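Re: [rorero-owners] Water spots and hardness in the Kallau units
From: Nosipho Moodley
To: Rorero owners list
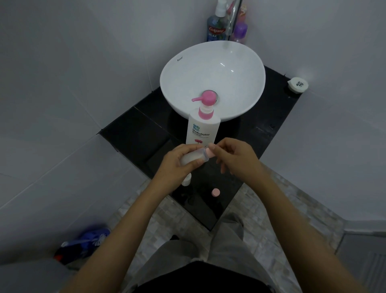 Thanks to Giuliana for writing up the strata meeting for those of us who couldn't get there. I've been through the water report twice now and I want to put a few things on the list before we vote on a softener for the whole building, as I think we're at risk of spending a lot of money on the wrong problem. Most of the complaints I've read are about marks on benchtops, and a glossy black counter like the one around my basin will show faint spots whatever you do to the supply. I don't count that as damage. Kettles and hot water units are another matter, and so are the shower cartridges, and those are what I'd like us to look at.

Giuliana Chávez wrote:

> Hi all. Short version of the meeting. Borislav presented the quote from
> Vemport for a whole-of-building softener in the plant room on level 1.
> Salt top-ups would be on top of that and are not in the quote.
>
> He says the levy would be $700 per unit, one off, and that we would stop
> replacing shower cartridges every second year. Yoga asked whether the
> warranty on the hot water units is affected either way and no one had
> the answer.
>
> A few owners said they can't keep their bathrooms looking clean and are
> sick of wiping down. Saodah asked if anybody had tested at the tap and
> not just at the main. Nobody had.
>
> Vote is by email, closing end of January. Please reply on the list so
> we can all see the arguments.
>
> Giuliana

On Saodah's question, I have now tested at the tap. I bought a drop kit from the pool shop in Hughes and did the kitchen cold, the bathroom cold and the bathroom hot. The two cold readings matched each other and both sat in the moderate band on the card. The hot was slightly lower, which the bloke at the shop said is what you'd expect if scale is dropping out in the tank. I can lend the kit to anyone who wants to check their own. There are plenty of drops left in it.

If you do borrow it, rinse the tube in the water you're testing first and hold the bottle straight up and down, otherwise the drops come out different sizes and the number's no good. Do it in daylight as well. The colour change is red to blue and it's hard to pick under a warm globe.

On the hot water units: mine is original to the building and I had a plumber open it last winter when the relief valve started weeping. There was scale on the element but he wasn't bothered by it. He replaced the anode and the valve and said to have the anode looked at again in 6 years. I know that's only one unit. Yoga, I think you had yours done too – could you post what they found?

Shower cartridges I'll give Borislav. They do seize up. But I've taken mine out and left it overnight in a jar of white vinegar, and it went back in and has worked fine since. You need to turn off the isolator under the vanity first. On my side of the building the isolator is behind the back panel, which is held by two screws and a lot of old silicone. Run a blade around it before you pull.

For the marks themselves, what I do is keep a microfibre cloth in the bathroom and dry the counter after I've brushed my teeth. Once a week I use a weak vinegar mix on the glass and the tap, then rinse. Don't put vinegar on the benchtop if you had yours swapped for marble or anything else with lime in it, as it will etch and you won't get the polish back without a stonemason. Use a pH neutral cleaner and dry it off.

A few things about the quote that I'd like answered before the vote:

Is the level 1 plant room rated for the load? The brine tank alone holds 30 kilos of salt when full, and then there's the water and the two resin vessels next to it.

Who carries the salt down? The lift doesn't go to the plant room and the stairs are steep.

Where does the backwash go? If it goes to the stormwater we'll need approval, and if it goes to sewer there may be a charge.

Could owners who want soft water put a small unit under their own sink? I got a price of $2,000 installed for one of those. It's more than the levy, but only the people who want it would be paying, and there'd be no common property involved.

I'm not against the softener as such. If the tank inspections come back bad I'll vote for it. At the moment I'd vote no, and I'd ask that we get three or four hot water units opened up first and put the vote off until the results are in.

Kit is at my door, unit on the Kallau side, any evening after 6.

Nosipho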